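예스로 공동주택 입주 전 공개일 방문기

결론부터 쓰면 계약은 안 했다. 그래도 왕복 두 시간 넘게 써서 다녀왔으니 본 것과 들은 것을 적어 둔다. 비슷한 형태의 집을 알아보는 분들에게 조금은 참고가 될지도 모르겠다.

예스로(Jesero)는 방은 각자 쓰고 부엌과 거실, 작업실을 나눠 쓰는 임대형 공동주택이다. 운영사는 스타산톤(Stasanton)이라는 회사고, 홈페이지에는 "느슨하게 함께 사는 집"이라는 문구가 크게 걸려 있다. 나는 이런 문구를 보면 우선 관리비부터 찾는다. 홈페이지에는 관리비가 없었다. 문의 메일을 보냈더니 "공개일에 오시면 자세히 안내해 드립니다"라는 답이 왔다. 그래서 갔다.

공개일은 2022-06-27, 비가 오다 말다 하는 날이었다. 역에서 도보 7분이라고 적혀 있는데 내 걸음으로 12분 걸렸다. 나는 느린 편이 아니다. 마지막 오르막이 꽤 길고, 횡단보도 신호가 한 번 걸리면 그것만으로 일이 분은 그냥 간다. 안내하시는 분께 말했더니 "직선거리 기준이 섞였을 수 있다"고 하셨다. 직선으로 걸을 수 있는 사람은 없을 텐데.

1층 현관에서 이름을 적고 실내화로 갈아 신었다. 안내는 운영팀의 닷 꽉(Đạt Quách) 씨가 맡았다. 말투가 차분하고 모르는 건 모른다고 해서 그 점은 좋았다. 같은 시간대에 온 사람은 신혼부부 한 쌍과 대학원생으로 보이는 분이었고, 설명은 다 같이 듣고 방은 나눠서 봤다.

개인실부터. 기본형과 확장형, 이렇게 2가지가 있다. 기본형은 침대와 책상을 놓으면 바닥이 거의 안 남는다. 수납은 침대 밑 서랍이 전부라서 겨울옷은 지하 창고로 내려야 할 것 같았다. 창고 이용료는 별도다. 확장형은 확실히 낫지만 도로 쪽이라 버스가 언덕을 올라올 때마다 창이 낮게 울렸다. 이중창이냐고 물으니 맞다고 하는데, 닫은 상태에서 들은 소리가 그 정도였다. 밤에는 조용하다고 한다. 밤에 와서 들어 볼 수 있느냐는 질문에는 답이 없었다.

벽 두께도 궁금했다. 내가 옆방에 들어가고 대학원생 분이 보통 목소리로 말해 보기로 했다. 단어까지는 안 들렸고 누가 통화한다는 정도는 알 수 있었다. 이 가격대에서는 평균이거나 조금 나은 편이라고 본다. 칭찬할 건 칭찬해야지.

공용 공간은 2층에 몰려 있다. 부엌, 식당, 그리고 디엡(Diệp) 룸이라는 이름의 작은 작업실. 이름의 유래를 물었는데 초기 설계 때 붙은 가칭이 그대로 굳었다고 한다. 입주자가 밤 열 시까지 예약 없이 쓸 수 있고, 그 뒤로는 앱으로 예약해야 한다. 왜 밤에만 예약이 필요한지는 설명을 듣고도 잘 모르겠다. 소음 때문이라면 예약한 사람도 소리는 낼 것이다.

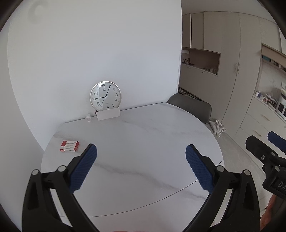 앱 이름은 우부넨트(Uvunent)다. 현관문, 세탁기 예약, 택배 알림, 하자 접수가 전부 여기로 들어간다. 시연을 보는데 현관문을 여는 데 두 번 실패하고 세 번째에 열렸다. 비 때문에 손가락이 젖어서 그렇다고 했다. 장마철에는 그럼 매일 손가락이 젖지 않나. 비상용 카드키는 보증금을 내고 받을 수 있고, 잃어버리면 돌려받지 못한다. 휴대폰 배터리가 떨어지면 어떻게 하느냐는 질문은 신혼부부 쪽에서 먼저 나왔는데, 관리실에 전화하면 된다고 했다가 본인도 이상했는지 잠깐 멈추더니 "이웃분 전화로요"라고 덧붙였다.

부엌은 생각보다 멀쩡했다. 화구가 넉넉하고 환기도 잘 된다. 다만 냉장고 칸이 방마다 하나씩 배정되는데 깊이가 얕아서 김치통 중간 크기가 들어갈지 의심스럽다. 자로 재 보고 싶었지만 줄자를 안 가져갔다. 가시는 분은 꼭 챙기시길. 냉동 칸은 공용이라 이름표를 붙여 쓴다. 전에 살던 셰어하우스에서 이름표 붙인 만두가 봉지째 사라진 적이 있어서 나는 이 제도를 별로 믿지 않는다.

이제 돈 이야기. 홈페이지에서 끝내 찾지 못한 관리비는 안내 자료 맨 뒷장에 있었다. 기본 관리비에 인터넷과 공용부 청소가 포함되고, 전기와 수도는 방별 계량이라고 한다. 여기까지는 납득이 간다. 문제는 "커뮤니티 운영비"라는 항목이다. 한 달에 한 번 여는 저녁 모임과 계절 행사 비용이라는데, 참석을 안 해도 낸다. 빼 달라고 할 수 있느냐고 물었더니 일괄 항목이라 안 된다고 했다. 느슨하게 함께 산다면서 이 부분만 꽤 단단하다.

대기자 수도 좀 걸린다. 자료에는 관심 등록자 1286명이라고 크게 인쇄되어 있고, 그 아래 작은 글씨로 공개일 방문 예약자 199명이라고 되어 있다. 관심 등록은 메일 주소만 넣으면 되고, 나도 두 번 넣은 것 같다. 처음에 확인 메일이 안 와서 다른 주소로 다시 했다. 중복을 거르느냐고 물었더니 확인해 보겠다고 했다. 아직 연락은 없다.

계약 조건은 최소 6개월이고 중도 해지하면 한 달치를 낸다. 이건 다른 곳도 비슷하다. 오히려 눈에 띈 건 갱신 조항이었다. 만료 두 달 전까지 말을 안 하면 같은 기간으로 자동 연장된다. 앱으로 알림을 보낸다고는 하는데, 문도 세 번 만에 여는 앱이라 달력에 따로 적어 두는 게 좋겠다. 계약서 견본은 집에 가져갈 수 없고 자리에서만 볼 수 있었다. 사진도 계약서만은 안 된다고 했다. 나는 이게 제일 마음에 안 들었다. 서명할 서류를 집에서 천천히 읽지 못하게 할 이유가 뭔지 모르겠다.

설명이 끝나고 질문 시간이 길게 있었다. 대학원생 분이 친구를 재워도 되느냐고 물었고, 사전 신고를 하면 한 달에 사흘까지 된다고 한다. 신혼부부는 확장형에 둘이 살 수 있느냐를 물었다. 1인 입주가 원칙이라는 답에 두 분 표정이 어두워졌다. 이런 건 홈페이지 첫 화면에 적어 주면 서로 시간을 아낄 텐데, 첫 화면에는 루프탑의 노을 사진만 넉 장이다. 루프탑은 그날 비 때문에 못 올라갔다.

돌아오는 길에는 일부러 뒷길로 내려왔다. 편의점이 하나, 문 닫은 세탁소가 하나, 괜찮아 보이는 국숫집이 하나 있다. 국숫집 멸치국수는 간이 세지만 맛있었다. 동네 자체는 나쁘지 않다. 내가 언덕을 싫어할 뿐이고, 무릎이 튼튼한 분이라면 다르게 느낄 것이다.

다음 공개일은 10월이라고 들었다. 그때까지 계약서 견본을 메일로 보내 주는지 다시 물어볼 생각이고, 답이 오면 이 글에 덧붙이겠다. 관리비 세부 항목이 궁금한 분은 댓글 남겨 주시면 메모해 온 것까지는 알려 드릴 수 있다.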